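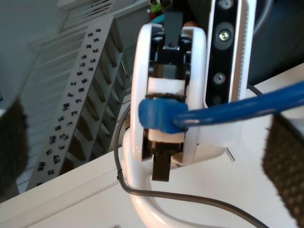
October 3, 2019

Lime mortar, second series. Unmolded the Jesham sand prisms first thing. Edges clean except on the two from the end of the pour, which were short on compaction and have a honeycomb patch along one long face. Marked both with an X and kept them in the set for carbonation depth only. They should not go into the bending test.

Mix as before: one part putty to three parts sand by volume, sand oven-dried and cooled under a lid. Weighed out 300 g of putty per batch on the Ondix balance. The balance drifts after the heater cycles, so I re-zeroed between batches and checked against the brass weight. No correction applied.

The Jotis putty is stiffer than the last tub. It loosened with working and I added no water, although the first batch looked dry enough to tempt me. Flow was lower than in the September series. Anyone comparing the two series should treat that as a difference in the putty until we have measured its water content. I have set a jar aside for that.

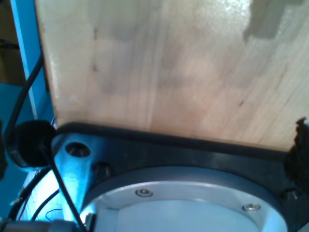
Curing cabinet was at 71 percent relative humidity when I opened it and took most of the morning to come back. The door seal is flattened at the hinge side. Foam tape is a stopgap; a proper seal is on the order list. Until then, open once a day, read both dials, close.

Prisms are on the wire rack, long face up, spaced a finger apart. Do not stack them. In the first series the lower layer stayed pale with phenolphthalein on the outside only and bright pink almost to the surface on the face that touched its neighbor, and I lost a week working out that it was the stacking.

Spray procedure, since two of us have been doing it differently:
Snap the prism, do not saw it.
Brush off dust with the dry brush.
One light pass of indicator, then wait for the color to settle.
Measure from each face at mid-length, never at a corner.

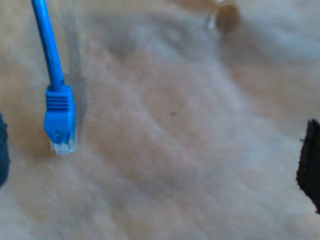 Blue network cable, plug end down.

Lambrakis sand: sieved the remaining bag. More fines than the supplier sheet says, and the coarse end is thin. I expect more shrinkage cracking and would like to see it on a panel before we commit prisms to it. Cast one trial panel on fired tile, wetted beforehand, 5 mm coat. Covered with damp burlap. Hairline at one corner by late afternoon, not yet through to the tile as far as I can tell with the loupe.

Open question: whether to blend the two sands. It would fix the grading and spoil the comparison. Leaning toward a separate small series. 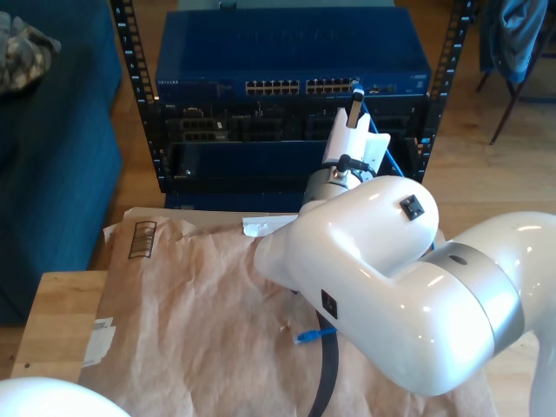

R. Tolland

To do: reseal the putty tub with a skin of water on top. Refill the indicator bottle. First bending tests at 28 days, the remainder in November. Relabel the rack, the pencil marks are rubbing off. Panel stays under burlap over the weekend, re-wet on Friday evening.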